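Recording Pick Demonstrations in a Simulated Kitchen

Part 3 of the Okmont countertop guide 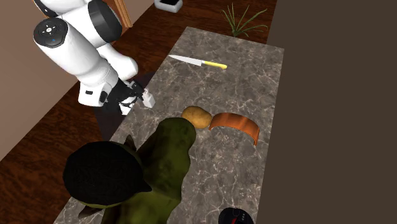
Before you start

You should already have the simulator installed and the arm loading without errors (see parts 1 and 2). You also need a controller you are comfortable with. A 3D mouse works, and so does a headset with hand controllers. Keyboard control is possible, but the motions come out in stair steps and the policy learns the stair steps.

Set aside about 80 minutes for a first session. Most of that goes to practice runs you will throw away.

Step 1. Pick one task and write it down

Use one sentence, and use the same sentence for every episode in the batch. Ours is "pick up the potato." If you want the potato moved somewhere, that is a different task with its own batch. The text is stored with each episode and goes to the model as the instruction, so spelling matters. We once had a batch with "potatoe" in half the files and had to fix them with a script.

Step 2. Build the scene

Open the Brallano kitchen and load the counter. Place the target object first, then the distractors. A knife at the far end of the marble and a curved orange piece right beside the potato make a good medium scene. The close neighbor forces the gripper to approach with some care. The knife tests whether the arm leaves other things alone.

Leave the floor, the plant and the walls as they are for the first batch. Change them later, when the policy works on the plain version.

Characters can stay in the scene too. The green figure in the black hat leans over the near end of the counter with one arm reaching toward the potato, and it takes up a lot of the view. Keep it in some episodes and remove it in others. If it is in every episode, the policy may fail when it is gone.

Step 3. Set the randomizer

Open the Scatter tab and set these:

Target position: 7 cm in any direction
Target rotation: full
Distractor position: 7 cm
Light direction: on
Camera position: off for the first batch

Press Preview a few times. Check that the potato never spawns inside another object or off the edge of the counter. If it does, lower the position range.

Step 4. Choose a start pose

Start with the gripper open and above the counter, off to one side of the target. With the gripper over the left edge, there is a clear sideways path toward the middle. Don't start directly over the potato. A policy trained only on straight drops has no idea what to do when it is a hand's width off.

Save two or three start poses and let the recorder cycle through them.

Step 5. Record

1. Press R. Wait for the tone before you move.
2. Move to a point above the target at a steady speed.
3. Turn the wrist so the fingers line up with the short side of the potato.
4. Lower, close, and hold still for a moment.
5. Lift until the target is well clear of the counter.
6. Press R again to stop.

If you bump the orange piece and recover, keep the episode. Recoveries are useful. If you drop the potato and can't get it back, press X to discard.

Long pauses are the most common problem in new operators' data. The trimmer removes still frames at the start and end but not in the middle. If you need to think, discard and go again.

Step 6. Review

Play the batch back at double speed in the Hadlow viewer. Mark an episode bad if the lift is too low, the target is hidden from every camera at the moment of the grasp, or the gripper passes through another object. That last one happens when the physics step is set too coarse. Fix the setting before recording any more.

Our first batch was 483 episodes after review. A small policy began picking the potato reliably well before that, with 70 episodes, but only from one start pose.

Step 7. Export

Choose File, Export, Episodes. Keep the joint positions, gripper state, camera images and instruction text. Turn on "Save scene seed" so that any episode can be rebuilt later with new lighting or a different camera.

Part 4 covers training on the exported files and running the first evaluation.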